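Thread on our student robotics project this term, for the people who asked what we do on Monday evenings. I'll keep it in order as much as I can.

1/ We are five students, one small lab room, and a project called Kirnis. The aim is a handheld gripper you carry around and use to record how a person picks things up. Later a robot arm with the same fingers tries to repeat it.

2/ Who does what: Parisa Rahimi does the mechanical side. Sigita Bite and I share the software. Nhi Hồ handles recordings and labels. Kaja Grigaitė joined in February and has taken over calibration, which none of us wanted.

3/ Our supervisor is Vija Dambrauskienė. She gave us one rule at the start: no new hardware until the old hardware has a written test. We broke it once, in week two, and lost most of an evening to a finger mount that didn't fit anything.

4/ The fingers. First version was too soft and twisted when you squeezed anything heavier than a cup. Second version is a solid black block on each side with screws going in from the top. Much stiffer. Also heavier, so your wrist knows about it after an hour.

5/ Someone asked why black. It was the spool that was loaded. We did find later that black fingers are easy to separate from a pale table in software, so we kept the color.

6/ Recording count as of last night: 1302 clips. Of those Nhi has thrown out some 10 percent. The usual reasons are a blurred start, a hand in the way, or the operator forgetting to open the gripper at the end.

7/ Clip names are a sore point. We had 2 naming schemes running side by side for three weeks. Sigita wrote a script to merge them. It works except for clips with a Lithuanian character in the object name, which I am fixing by hand.

8/ Calibration, Kaja's version: put the gripper down, open it all the way, close it all the way, open it again, then start. Do this at the beginning of every session and again if anyone has dropped it. Write down which one it was.

9/ We trained the first model on the cup task only. On the arm it reached the cup in 19 tries without a single crash into the table, then knocked it over on the next one. Vija's comment was "so write down what changed." What changed was that the cup handle was turned the other way.

10/ So for the last few sessions we have been turning everything. Same object, different angle, different spot on the table. It is slow. Parisa made a paper grid to place things with and then we stopped using the grid, as the model seemed to be learning the grid.

11/ We also enter Lullidwood, the student manipulation contest. Three tasks: cups, blocks, and a cable task which they only describe in one sentence. We have emailed to ask what kind of cable. Team Horard emailed too and got the same one-sentence answer.

12/ Table setup is what I spend my time on lately.

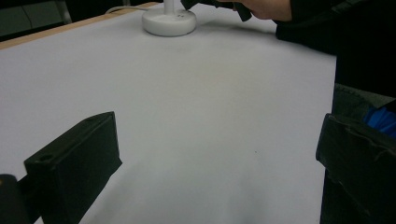 Setting up the table takes longer than recording on it. We want a plain white surface, nothing between the fingers at the start, and the same light from left to right. I go over the sheet before each batch and look for marks, and I still miss some. There's a dark speck out in the middle of the white here, plus smudges farther back toward the round base with the pole. The cable from that base runs off to the left along the far part of the table, and I'd like a clearer rule for where cables go before we start on the contest task.

13/ On specks: Sigita ran a quick check and the model doesn't care about one dot. It does care about the sheet moving between clips. Tape on all four corners from now on.

14/ Šťastný is the name of the arm, for anyone who saw it in the logs and wondered. Kaja named it. It has been out of service for a week with a bad connector in the wrist, so everything we have done this week is handheld only.

15/ Next: finish the block clips, retrain with the turned objects, fix the connector. If the connector part comes in time we run the cup test again with the handle facing every direction.

16/ If you are at the university and want to record for an evening, message me or Nhi. No experience needed. Bring long-sleeve clothes, the room is cold.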